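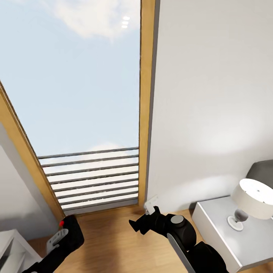
Equipment Plan for a Two-Arm Household Robot Cell
Final report, senior project course

1. Purpose

The course asked each group to produce a purchase plan for a working lab cell and to back the plan with tests. Our cell is a mobile base with two arms, intended for light household tasks: picking small items off floors, opening drawers, moving objects between pieces of furniture. The department will decide on the purchase in July. This report covers what to buy, in what order, and which items can wait.

No hardware was bought during the project. All tests were run in simulation, in a furnished bedroom model with a wood floor, a bedside table and a bed. Prices are left to the quote sheet kept with the department office, because two of the vendors had not confirmed shipping when this report was written.

2. Requirements

The base requirements were set before any vendor was contacted:

Two arms, each able to reach the floor and the top of a bedside table without moving the base.
Parallel grippers with replaceable fingers.
One camera on each wrist and one on the head.
A workstation able to run the simulator and the arm controllers at the same time.
Delivery within 6 weeks of the order.

Reach to the floor turned out to be the requirement that removed the most candidates. Many arms sold for bench work are specified from a table mount, and the listed reach has to be recalculated for a mount on a raised base. With our mounting height the minimum usable reach is 645 mm, measured from the shoulder joint to the finger base.

3. Arms

Three vendors were compared: Zokent, Pradell and Vonari. The Zokent arm meets the reach figure with the least margin but has the lowest total cost once controllers are included. Pradell sells the controller separately and requires a service contract for the first year. The Vonari arm has the best reach and the longest lead time, and it fails the delivery requirement.

We recommend the Zokent arms, ordered as a pair. Ordering one arm first and the second in the next budget year was considered. It would spread the cost, but the mounting plate is made for the pair and would have to be bought twice.

4. Grippers and wrist cameras

Floor pickup drove this part of the plan. In the simulated runs, the wrist view is the one that matters in the last part of the approach. The head camera is too far from the floor to give a useful outline of a small object, and the arm itself can block it. 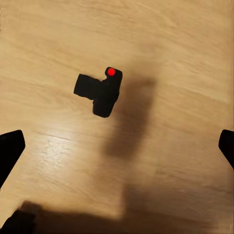

Contrast was not a concern with dark objects on light wood. Shadow was. A shadow cast near the target can be read as part of it by a simple threshold method, and glare on the boards causes the opposite error. Two budget lines follow from this. The first is a wrist camera with manual exposure control, which excludes the cheapest model on the Pradell list. The second is a small diffuse lamp for each wrist – low cost, and easy to add later if money is short.

Fingers should be ordered with spares. Contact with the floor is expected during setup, and finger wear is not modeled in the simulator, so our estimate of two spare pairs per arm per year comes from the vendor's maintenance sheet and has not been tested.

5. Workstation and base

The Trindade base is the only one quoted that accepts the Zokent mounting plate without machining. Its payload limit is 200 kg, well above the combined weight of the arms, controllers and battery. The workstation can be built from parts the department already stocks, except for the graphics card.

6. Order of purchase

First order: arms, mounting plate, controllers, base.
Second order: grippers, spare fingers, wrist cameras, head camera, graphics card.
Deferred: wrist lamps, second battery, padded floor mat.

The second order can be placed up to 2 weeks after the first without delaying assembly.

7. Limits of the plan

Simulated wood is not a substitute for a real floor. The lighting in the model was fixed for all runs, and daylight through a real window will change over the day. We suggest holding the lamp decision until the cameras have been tried in the lab both in the morning and at 4 p.m. Cable routing was not studied, and the quote sheet has no line for it.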